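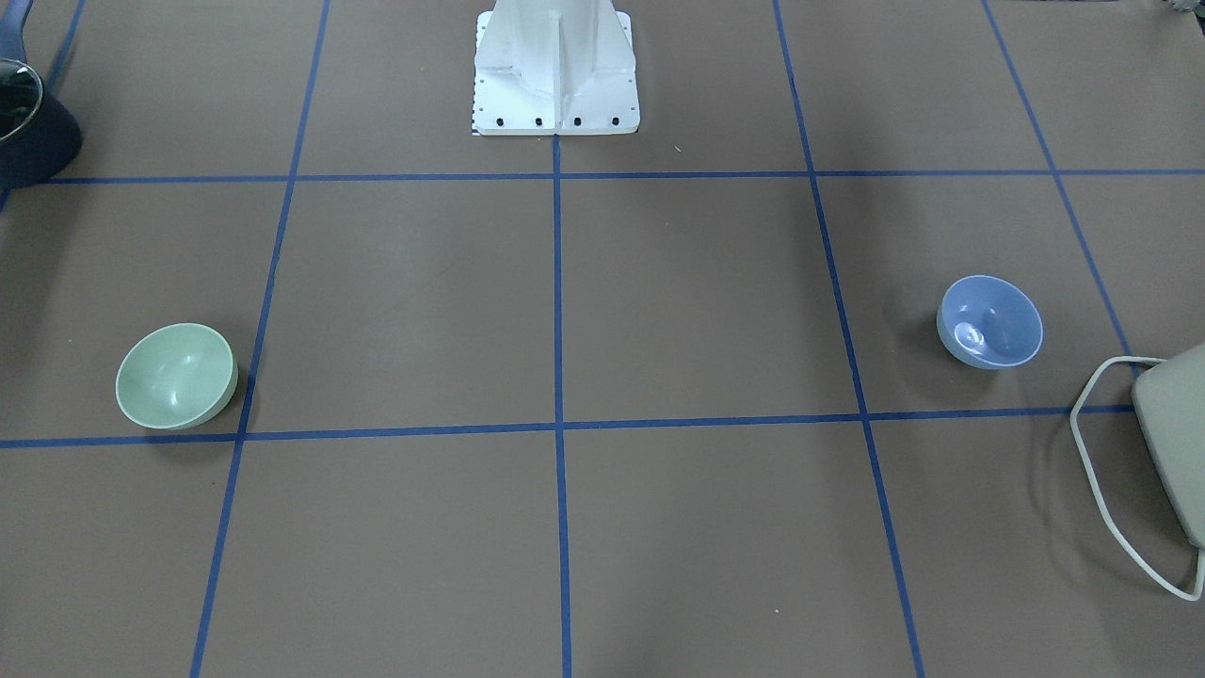 Should a small shop buy its gripper from the same company that sold it the arm? Only after putting the cheaper ones through the same dull task for a week.

I say this as someone who did it the other way first. We bought the Cotetti along with the arm in January, on the strength of a data sheet. The sheet gave closing force, stroke, weight and a cycle life. It had no line for how the fingers behave on a curved lip, where most of our failures happen.

So we ran a comparison. Each gripper got 400 picks with the same controller and the same speed limit. The Grolla weighs 882 grams with its mount and closes hard. The Prodar is lighter and slower. Fernanda Brandão wrote the test plan, and her rule was that a pick with any slip went down as a failure, even if the part arrived.

I think people spend too much on force and too little on finger shape. A bowl is a good test because it punishes that mistake. You can't squeeze it from both sides with a small hand, so you have to come down on the edge. 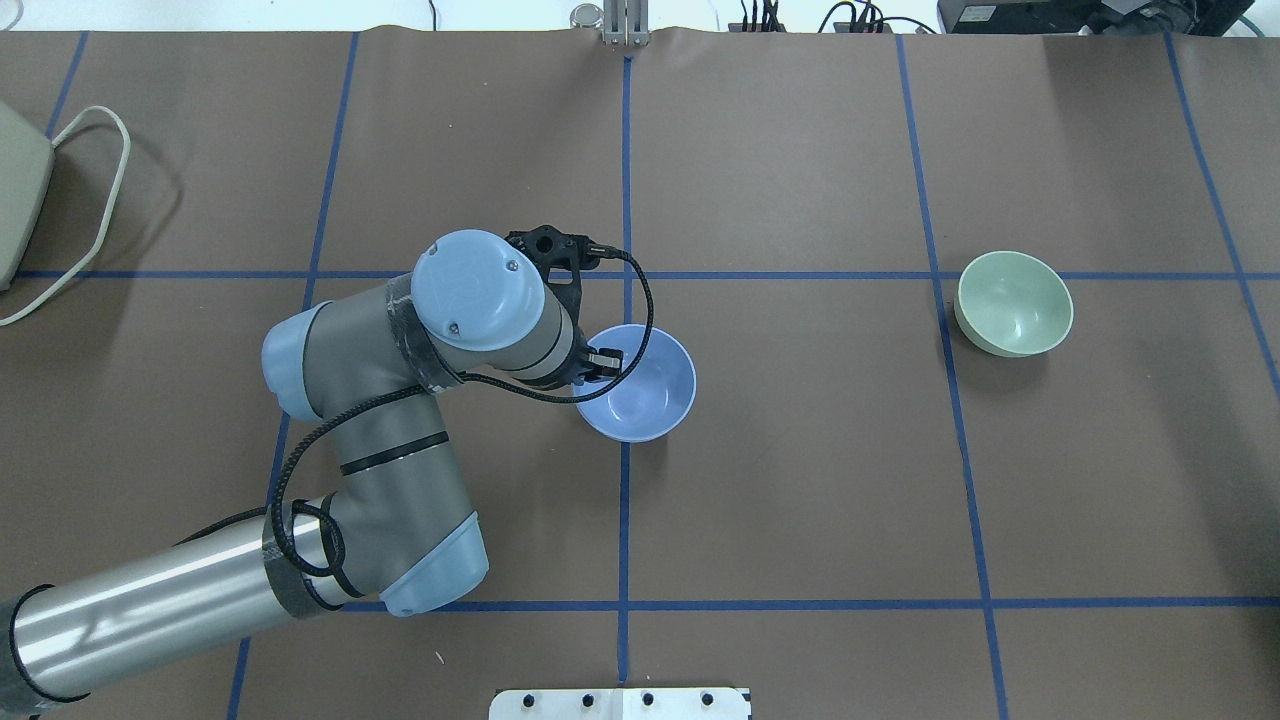 Approach angle matters more to me now than any number on a sheet. The Prodar won our comparison because its body is narrow enough to come in steeply, and the Grolla lost picks before its fingers touched anything. Cables belong in the same argument. A braided one looped over the wrist and draped in loose coils down the forearm, like the one over the blue bowl, takes up space that the planner knows nothing about.

Haoran Cao disagrees with me. He thinks a better wrist camera would have saved the Grolla, and he wants to repeat the test with the Siddiqui controller. Fine — but I'd keep the bowls and Fernanda's rule, and I'd change one part at a time. The last 40 picks of each run should be done at full speed, too.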